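Laundry and Folding – Gallery

Posted 2024-08-25 by Setareh Mousavi

These are the laundry notes from the Telstead site. The subject is everyday clothing on its way from the basket to the folded pile, and the notes cover sorting, straightening and stacking. Sizes and care labels are on the Karpenko page and are not repeated on this one.

Clothes come to the table in mixed loads. Dark items are worked separately from bright ones when there is time, but most loads are left as they are. A load that has sat in the basket overnight takes longer, mainly on account of the trousers and anything knitted. 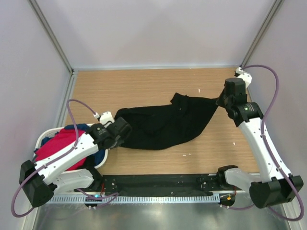 TABLE WORK

Black garment stretched on a slant across a light wood-grain tabletop, held at both ends. It is still crumpled and twisted, with a fold of fabric standing up near the top. The white basket on the left has a bright magenta-red piece at the front and some royal blue near the top edge.

Long dark pieces are the slow ones. A twist is easier to find by feel than by eye on black fabric, so work from one end to the other before making the first fold. Small wrinkles can be smoothed by hand once the piece is flat.

For trousers, match the legs first, then fold the length in half and in half again. Knit pieces are folded loosely and kept at the bottom of the pile – they stretch if they are hung.

Keep the basket within reach at the side of the table. The Skerden notes put it on the floor, but that means bending for each item.

Related pages: Sorting by Color, Towels and Sheets, Shelf Order (Tristomier)

Last gallery: January

Item list: 901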